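Wornmont Museum of Food and Farming
Young Visitors: Plants We Eat

What is a corm?

Many plants store food under the ground so that they can live through the cold or dry part of the year. People have learned to dig up these stores and eat them. A carrot is a root. A potato is a swollen stem called a tuber. An onion is a bulb, made of thick leaves packed tightly together.

A corm is another kind of store. It is the short, swollen base of a stem. If you cut an onion in half, you will see layers. If you cut a corm in half, you will find that it is solid all the way through.

Crocuses grow from corms, but these must never be eaten. Taro is a corm that is eaten in many warm countries, and it must always be cooked first. The Chinese water chestnut is a corm too. In spite of its name, it is not a nut and does not grow on a tree.

Where do water chestnuts grow?

The plant is a kind of sedge, which looks like very tall grass. It grows in shallow water, with its green stems standing up in the air and its corms in the mud below. Farmers often drain the field before they dig up the crop.

What are they like to eat?

The skin is peeled away and the inside is white and crisp. It stays crunchy even after cooking, and for this reason cooks add it to stir-fries and dumplings.

Words to remember

Bulb: a food store made of thick leaves.
Corm: a solid food store at the base of a stem.
Sedge: a plant like grass that often grows in wet places.

Text by Joanne Rudd, Learning Department. The plant store display is in Gallery 5.
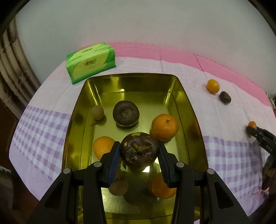

A water chestnut with its skin on. Dried sprouts and papery scales can be seen in the middle.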